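Notebook, Zavala street walk-through, September, a bit after 2 am

Night run down the straight stretch past the pale building. I love this road after dark!

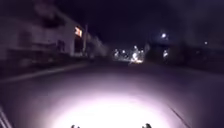 Eyvindur Þrastardóttir wrote back that the middle of the road is the easy part, and could I please look harder at the curb line and any seams, as the repaving list closes soon. Fair point, and a fun one to chase. The curb on the left reads pale all the way up toward the distance, so it makes a lovely guide at night. On the right there's a thin dark line running across the asphalt, a seam or a crack, going into the log as item 14. No lane markings showing in the middle.

Pole by the sidewalk: check against the Flallari map, should be no. 206.

To do: walk item 14 in daylight with chalk and the long tape. Ask Breleo for their old paving sheets (so good, those sheets!).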